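Rosley Play Corner, Progress Report to the Jirstead Fund
Reporting period ending in April
Prepared by Erick Athumani

Summary

Work on the play corner at the Rosley family center is on schedule and within budget. The room opened to families during this period and is now in use in the mornings and again from 3:30 in the afternoon. The remaining work is storage and a second set of seating.

Spending

The grant for this stage was $2,899. We have spent $2,423 so far. The largest single item was the folding screen and the table together, at $727 including delivery from Skodberg. The rest went to flooring, shelf brackets, paint for the back wall, toys and paper goods. The unspent part of the grant is set aside for the storage units, which are on order from Matei and should be delivered before the next report. Receipts are attached separately.

Furniture

We changed two things from the original plan. The plan called for a fixed partition between the play corner and the waiting area. The building manager would not allow anything to be screwed into the floor, so we bought a folding screen. It takes two people to move when the room is needed for evening meetings.

The table was also changed. Parents at the first planning session asked for a soft top and no sharp corners, and the felt-covered one was the closest match in our price range. Felt does pick up crumbs. We now brush it at the end of the day and keep snacks at the counter. Drinks in paper cups are still allowed at the table, and we will look at that rule again once we see how the felt holds up. 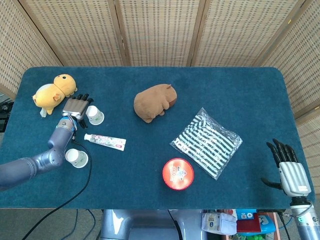

The play corner table with its teal felt top and the folding screen behind. The yellow plush toy is at the upper left.

Toys

Soft toys have been used more than the puzzles or the wooden blocks. We had planned to buy more puzzles with this stage of the grant and would like to move that money, up to $90, to plush toys that can go through a washing machine. Please let us know if this needs a written request.

Staffing

The corner is covered by the front desk in the mornings. Afternoons have been harder to fill. We have nine people on the sign-up list, but most can only come every other week. Two more have asked about joining and will have their orientation next month.

Next steps

Receive and assemble the storage units.
Buy the second set of seating.
Put up a sign with the opening hours.
Collect comment cards from families and include the results in the next report.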